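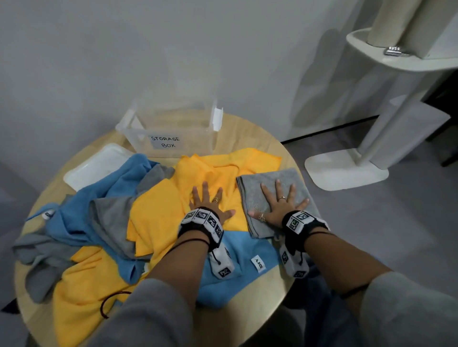 The Plarneo 5 is a portable audio guide receiver for museums, archaeological sites and guided walking tours. It is supplied by Hustico as a single unit or as a set with charging case, and works in two modes: live guide (the visitor hears the guide's microphone) and self-guided (the visitor enters a stop number and hears a stored track). The housing is smooth, without seams on the front face, and can be wiped between visitors with ordinary microfiber towels. Towels in different colors, such as the blue, gray and yellow ones on the round table, let a ticket desk keep one color for receivers, one for headphones and one for the charging case. A clear box marked in plain capitals, like the one standing at the back, is adequate for holding cleaning supplies; no special container is sold for this purpose.

Item number: 3221
Category: Visitor audio equipment
Availability: to order

General description

The receiver is worn on a neck strap. A rotary dial on the top edge controls power and volume. The keypad is raised and can be used with light gloves. The display shows stop number, language, channel and battery level, and turns off when no key is pressed. In live guide mode the keypad is locked except for channel selection, so that visitors do not leave the group channel by accident.

Tracks are loaded through the charging case. All receivers seated in the case are updated in the same pass. A receiver removed during an update keeps its previous track list and is updated the next time it is seated.

Specifications

Modes: live guide, self-guided
Languages stored: up to 17
Stop numbers: up to 829
Headphone output: standard mini jack, mono or stereo
Battery: rechargeable, replaceable by the operator
Charging: contacts on the base, charging case only
Trigger: keypad entry, or wall beacon (sold separately)
Strap: woven, with safety release
Housing: matte gray

Use with wall beacons

Bretow beacons can be mounted at the entrance to a room or beside a display case. When a receiver comes within range, the stop number appears on the display and the visitor confirms with the play key. Playback does not start without confirmation. Beacons should not be placed on both sides of a thin partition, as the receiver will show whichever signal is stronger and the number may change as the visitor moves.

Outdoor sites should order the sealed beacon version. The receiver itself tolerates light rain but is not rated for immersion.

Cleaning and return

Receivers should be switched off before cleaning. Spray must not be applied directly to the housing; apply it to the towel, then wipe the front, back and keypad. The charging contacts are wiped with a dry towel only. Foam headphone covers are single-use and are removed at the return desk. Plush towels should be washed without fabric softener, which leaves a film on the display, and laid flat before folding so that grit caught in the pile can be seen.
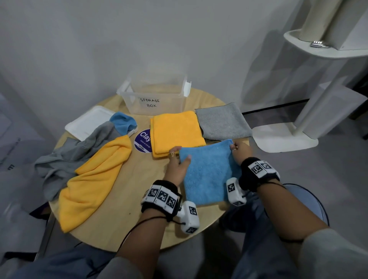 Contents of the set

Receivers, according to the size of set ordered
Charging case with power cord
Guide transmitter with clip microphone
Neck straps
Foam headphone covers, starter pack
Quick reference card for desk staff

Headphones are not included. Single-ear models are recommended for street tours, where visitors need to hear traffic.

Compatibility

The Plarneo 5 accepts track files prepared for earlier Plarneo receivers. Stop numbers are kept. Earlier charging cases do not fit, since the base contacts have been moved. Postma lecterns can be connected to the guide transmitter by line cable; set the transmitter input switch to LINE before connecting.

Ordering and support

Quotations for sets: Nele Rothe
Track preparation and language files: Hugo Arroyo
Repairs and replacement batteries: Yuzuki Higuchi

Please state the item number and the number of languages required. Orders for the summer season should reach us before the end of May.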